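3. Calls and turnout: the Narley case

3.1 How the calls went out

The march in Narley was called for 2021-02-14 by three local groups, later joined by a fourth from Escobar. Calls went out on phone chats first, posters second. Posters mostly ignored, according to the people we spoke to. We coded every public message we could find, 60 in all, and sorted them by who wrote them and what they asked for (march, strike, stay home and hang a cloth from the window). Half of them, 30, gave a meeting point. The rest gave only a time, or neither.

Covid rules matter here. Gatherings were allowed outdoors with masks, but the town hall's wording was vague and two groups read it differently. One moved its event online. The other kept the route and cut the speeches. Cortés and Arrieta (see section 2) treat this as a split over tactics; we think it was mainly a split over the wording, at least untill the week before.

3.2 Turnout

Organisers said 4,000. The local paper said "up to 4,000", then dropped the figure from its later edition. No police count was published. We use the organisers' number with care and don't build anything on it. Interviews suggest that a good share of those present had never marched before, mostly younger women, many arriving with a sister or a workmate. Few had seen a poster. Most had the message forwarded by somone they knew.

A second, smaller march in May used the same chats, with the same meeting point. Different demands though: wages for care work, late buses, street lighting on the Duvach road. Not covered further in this section. 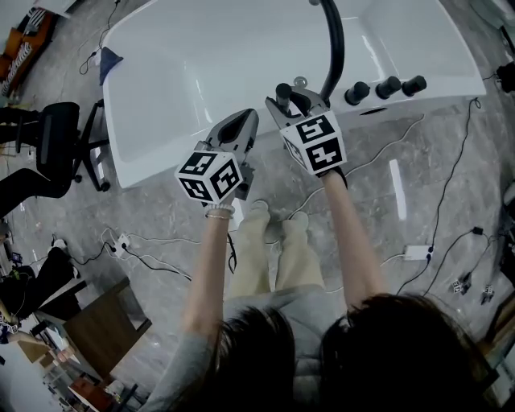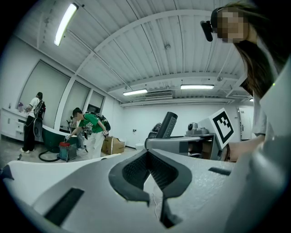 Figure 4. Bath with black controls (first); gripper seen close up, white walls (second). Photos: Tritereck / Milagros Arrieta

3.3 Limits

Small sample, one town. Private chats are missing by design, so the coding leans towards groups that post in the open. Messages deleted before we started are lost too. Interviewees were reached through the organisers, which probably tilts the answers on first contact. Leobardo Cortés checked the coding a second time and disagreements were settled by talking them through; no agreement score was kept.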